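Protik Enzyme Laundry Powder, 100 oz tub
Item 1674
Sold by Wernevside Home Supply

Price per tub: see cart. Ships in a plain carton. Scoop included.

We carry four laundry detergents and we don't love the way any of them are sold. Protik is the one we reorder most, so it gets the longest page. Please read it before you buy, especially if you're coming from a liquid and expecting a miracle.

What the label says

The front of the tub says "100 loads." You will get 100 loads if you fill the scoop to the lowest line, which is faint and easy to miss, and if you never wash anything dirtier than a dress shirt. Most of our customers fill to the second line and run out a good deal sooner. Do your price comparison on ounces and leave the load count out of it.

The label also says "deep fiber action." We asked the maker what that means and got a brochure back. As far as we can tell it means the powder contains enzymes, as do plenty of cheaper powders.

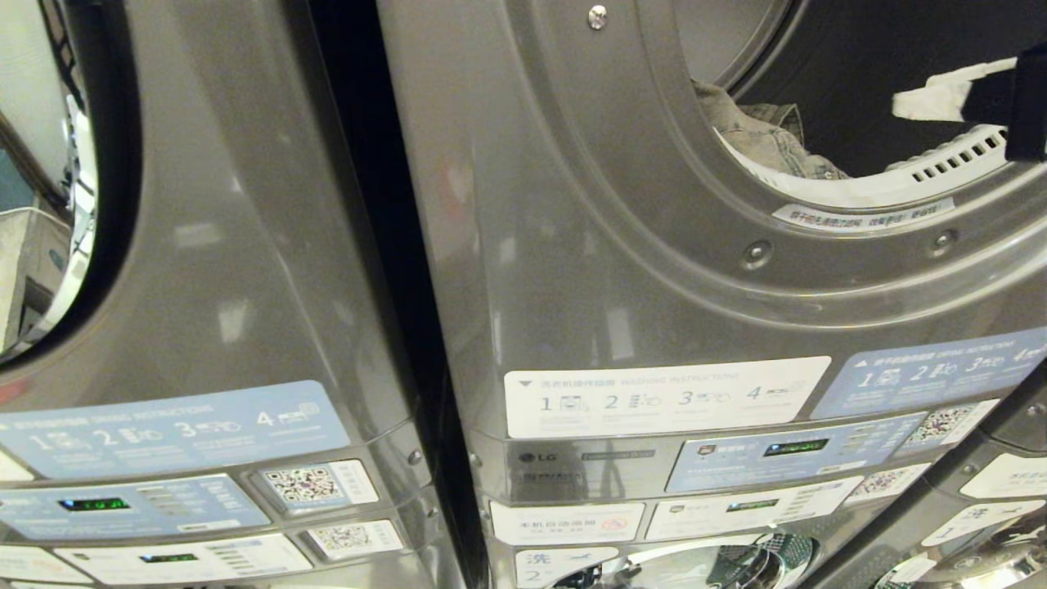 Denim is where most of the complaints about powder come from. Heavy cotton folds over on itself, and undissolved powder can get caught in the creases and dry there as pale streaks. If you wash gray denim-like clothes with white cloths in a front-loader, like the two things sharing the drum in the photo, the streaks will only bother you on the gray one. Put the powder in first, under the clothes, or use the drawer if your machine's manual allows powder in it. In cold water, stir the scoop into a cup of warm water before adding it. This is a nuisance, and it's a fair reason to buy a liquid.

What it does well

Body soil on sheets and pillowcases. Grass, most of the time. Towels that have gone stiff from too much softener, though skipping the softener would do the same job for free.

What it doesn't do

It won't take out motor oil or old grease. It won't fix a smell that's coming from the washer itself. Clean the door seal and run an empty hot cycle before you blame the detergent. Don't use it on wool or silk, since the enzymes can damage both.

Protik or Drisis?

Drisis is the liquid we stock next to it. It costs more per ounce and handles cold water better. On warm sheets we couldn't tell the two apart, and we tried. Admasu makes a scent booster that is supposed to go with either one. We stock it because people ask. It smells like a hotel lobby and cleans nothing.

Storage

Keep the lid tight. In a damp basement the powder will cake, and a caked scoop weighs more than a loose one, so your dose creeps up.

Returns

Unopened tubs only, within 10 days of delivery. You pay the return postage, and a full tub is heavy, so start with one.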